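3.2 Cell layout and upkeep

The Pliveck cell is a two-arm station used for all sorting trials reported in this paper. Both arms are mounted on a single aluminum rail along the near edge of the table, one at each end, and reach inward over a flat white board. Gray walls close off the back and both sides. The walls keep the background the same from one trial to the next, and they stop dropped parts from ending up on the floor of the lab.

Each arm ends in a two-finger gripper with black fingers. A small camera sits at the wrist and looks out between the fingers, so the fingertips are always in view. We used this view as the main check on the state of the gripper. Before every block of trials the operator brought the arm over the work area and compared the live picture with a stored one taken after the last calibration. If either fingertip had shifted from its stored position by more than 2 mm on the board, the finger screws were tightened and the check was run again. The same view shows wear. Scratches on the inner faces of the fingers were logged but were not treated as a fault unless the grip slipped.
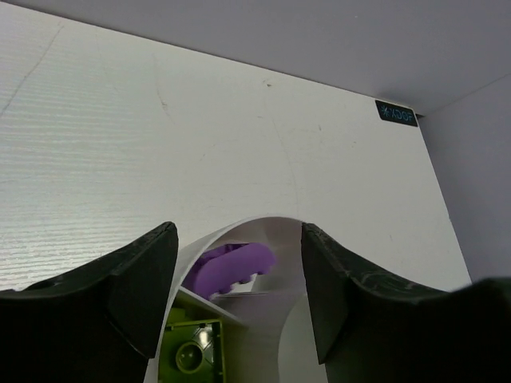
3.3 Cables and routine service

The cables gave us more trouble than any other part of the cell. In the first layout they ran straight along the links, and the bend at the wrist was too tight. Connectors worked loose after about 30 hours of use. Hadi Twal rerouted both cables in June. Each one now leaves the base, follows the arm, and makes a wide loop near the wrist before coming back, with a white zip tie holding it to the arm. The loop has to be long enough for full wrist rotation and short enough to stay clear of the board. We set it with the wrist turned to its limit and then cut the tie ends flush.

Service followed a fixed order. The operator powered down both arms, checked that the base clamps were tight on the rail, wiped the board, and pulled lightly on each cable at the tie. The arms were then homed one at a time, left arm first, using the Corton control software. Loose debris on the board was removed whenever it was noticed, although small specks had no measurable effect on the results.

The setup with both grippers facing each other across the middle of the table is given in Figure 4. The round sorting container stands toward the back, where both arms can reach it. 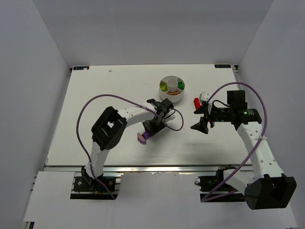
Figure 4. The two-arm cell, with the sorting container behind the grippers and the cables looped over each arm.

Over the full study the cell ran 588 trials. The new cable routing was in place for the last 212 of these, and no connector came loose in that period. Two stops were caused by a slack base clamp on the right arm, which Fadi Kanaan fixed by adding a lock washer under the clamp bolt. We repeated the wrist camera calibration after each of these stops, as moving the base even slightly changes the reach of the arm at the far side of the board. Trials cut short by a stop were left out of the counts in Section 4.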